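Salt, Ash and a Lot of Cracked Bowls: My Glaze Project at Monddale
Student project report, ceramics option 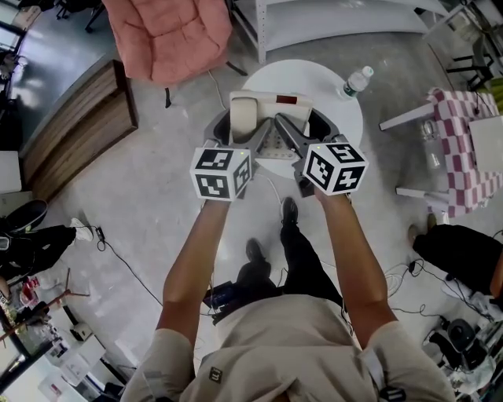 A white piece with a perforated surface on the round table, with two gripper tips converging on it.

I picked wood ash glazes for my project mostly because my uncle has a stove and he was happy to give me the ash for free. Pilar Yáñez, my supervisor, warned me that free ash is never really free, and after three weekends of sieving I get what she meant (my hair was gray for most of November).

The plan was to make a runny green glaze like the ones on the old Jivthorpe storage jars. The pottery at Jivthorpe opened in 1817 and the jars have these long drips down the shoulder that I just love! There are no recipes left from back then, so I started with half ash and half local red clay, and then moved the mix a little at a time.

Washing the ash was the first big question. Unwashed ash has soluble salts in it and it's rough on your hands, so wear gloves. I did one bucket washed and one unwashed. The unwashed batch melted earlier and ran more, but it also went lumpy in the bucket overnight and I had to sieve it all over again. The washed batch behaved itself and came out kind of dull - more like pea soup than jade.

Kittipong Nilsuwan let me have the bottom shelf in the Wurnari kiln for the test tiles. I made 19 tiles, and three of them stuck to the shelf, which I then got to grind clean. Lesson learned about leaving a bare strip at the foot.

My favorite was tile 12: 45 parts washed ash, 35 red clay, 20 feldspar. It broke green over the ridges and went almost black where it was thick. Then I put it on six bowls and four of them cracked in the cooling, right through the base. Pilar thinks the glaze fits the clay badly and that I also threw the bottoms too thick. I think it's mainly the bottoms.

Next term I want to try the same recipe on the Lo Presti stoneware, which shrinks less, and slow the cooling way down overnight. My uncle has already filled two more buckets.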